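Courses > Textile Care and Housekeeping > Part 2 > Chapter 4

Contents Previous Next Glossary Index

Chapter 4: Putting Things Away for the Season
Revised February. Text by the course author

Every household owns more clothing than the weather requires. At any given moment a good half of it is waiting for a different month, and the question of where it waits, and in what condition it comes out again, is the subject of this chapter.

Students tend to arrive at this topic expecting it to be short. You fold the winter things, you put them in a box, you put the box somewhere high. Then in autumn you get the box down and discover that your best jumper has become a meal, that the parka has a crease across the back like a fold in a road map, and that the whole lot smells of the inside of a suitcase. Most of what follows is an account of how that happens.

We will follow one garment type through the chapter, the quilted or padded jacket, with side trips to wool, knits and household linen. The padded jacket is a useful teaching garment. It is bulky, it is made of several materials that do not agree with each other, and almost everyone stores it badly.

4.1 What a garment does while you are ignoring it

Cloth in storage is never quite at rest. It takes up moisture from the air and gives it back. Dyes go on reacting with light if there is any light to be had. Elastic gets older at its own pace, whether or not it is holding anything up. Folds settle. A fold made in a clean, dry cotton shirt will come out with an iron; the same fold made in a damp coat under a stack of blankets may be with you for some years.

Padding has its own troubles. The filling in a quilted garment keeps you warm by holding still air, and it can only do that if it has room to stand up. Press it flat for a season and it will usually recover if you are patient with it. Press it flat for several seasons and it begins to take the hint. Feather fillings suffer in one way, as the fine parts mat together, and synthetic fillings in another, as the fibres lose their crimp. The wearer notices only that the jacket isn't as warm as it used to be and blames the climate.

Then there is dirt. Many people put away clothes that look clean, and looking clean is a modest achievement. Skin oils, hair products, tea with milk and the last barbecue of the season can all be invisible in March and a firm yellow by September. A collar that passed inspection on the way into the cupboard will often fail on the way out. The stain was there the whole time, developing, like a photograph or a grudge.
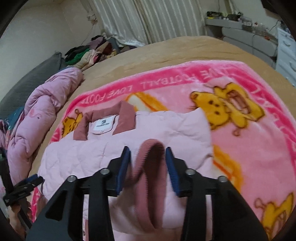 For this reason the first job in seasonal storage is a wash, and the second is a proper look at the edges. Collars, cuffs, hems and pocket openings meet skin and doorways and bus seats more often than the broad panels do, and they are usually made of something different from the rest. Ribbed trims are knitted so they can stretch and spring back. They dry more slowly than a thin shell, they hold grit in the grooves, and they lose their shape if the garment is hung up heavy with water. If a jacket is going to go wrong in the box, the rib is a good place to place your bet.

Reading the label comes before any of this. We covered care symbols in Chapter 3, and readers who skipped it are invited to go back now, before they put something in the dryer.

4.2 The drying problem

Ask a class what ruins stored clothing and they will say moths. Moths have had excellent publicity. Damp does far more harm in most homes, and it generally arrives in the box with the clothes, packed by the owner.

A padded jacket feels dry well before it is dry. The outer shell sheds water quickly, the lining follows, and the filling in the middle stays clammy long after your hand has given it a pass. The sensible approach is to dry it until you are sure, and then leave it out for another day to be taught some humility. Turn it over. Open the zip. Pull the pockets out. Squeeze the thickest part, usually the lower back or the hood, and see whether it feels cool against the wrist. Cool generally means there is still water leaving.

Lay knits flat on a towel and push them back into shape while they are wet. Woven cottons may be hung. Wool blankets should go over two lines so the weight is shared, an arrangement that takes up the entire backyard and will be the subject of remarks.

4.3 Containers, and the people who sell them

The storage industry would like you to own a great many containers. Our own department has been through several fashions in these. The Haka, a stiff lidded crate, was standard in our practice room for years and did its job well, apart from the lid, which could be opened by two people or one very angry one. It was replaced by the Busard, a zippered cloth bag on a wire frame, which breathes nicely and collapses if you look at it from the side where the wire is. Last came the Sarkov vacuum bag, with which students immediately fell in love.

It is easy to see why. You put in a doona the size of a sheep, you run the vacuum cleaner, and you take out something like a large biscuit. As theatre it can't be beaten. As storage it is fine for synthetic bedding over a few months, doubtful for feather and down, and a poor idea for anything with a shape you would like to see again. It also seals in whatever you packed, including the moisture discussed in the last section.

The best container for most clothing remains a clean cardboard or cloth box, not overfilled, lined with an old cotton sheet. It costs nothing and makes nobody's eyes widen. If you must use plastic, choose a box with a loose-fitting lid and put it somewhere the temperature doesn't swing. Roof spaces swing. So do garages and the tops of hot water cupboards, three places where most of the nation's winter clothing is presently to be found.

4.4 A short case: the Urio Street linen room

Urio Street was a boarding house with 29 beds and one linen room, and its records are unusually complete because its managers wrote everything down, chiefly complaints. Until 2000 the winter quilts were stored on the floor against an outside wall. Each spring they went in clean. Each autumn the bottom layer came out spotted with mildew, and each autumn the laundry was blamed and the soap was changed.

Nothing was wrong with the soap. The wall was cold, the air in the room was warm from the ironing, and moisture settled where the two met. When the quilts were finally moved to slatted shelves a hand's width from the wall, the spotting stopped. The soap was changed once more that year, from habit.

We will return to Urio Street in the exercises. For now, notice how long a household can go on treating a problem in the wrong place when the right place is behind the quilts and nobody wants to move them.

4.5 Folding, rolling and hanging

There are people with strong opinions about folding, and you will meet them whether you want to or not. The general principles are mild enough. Heavy knits are folded, since a hanger will give them shoulders they were not born with. Tailored coats are hung on broad hangers under a cloth cover. Padded jackets may be hung if the rail is strong and there is space on either side, or folded once, loosely, and laid on the very top of the box with nothing above them.

Close zips before storing, but leave press studs open. Empty the pockets. Every set of notes on this subject says so, and every autumn still brings its harvest of tissues, bus tickets and a single mint.

Before going on to 4.6, find one stored garment at home that hasn't been worn for a season. Unfold it, smell it, check its edges in daylight, and write down what you find. Bring the notes to the next session. The garment can stay where it is.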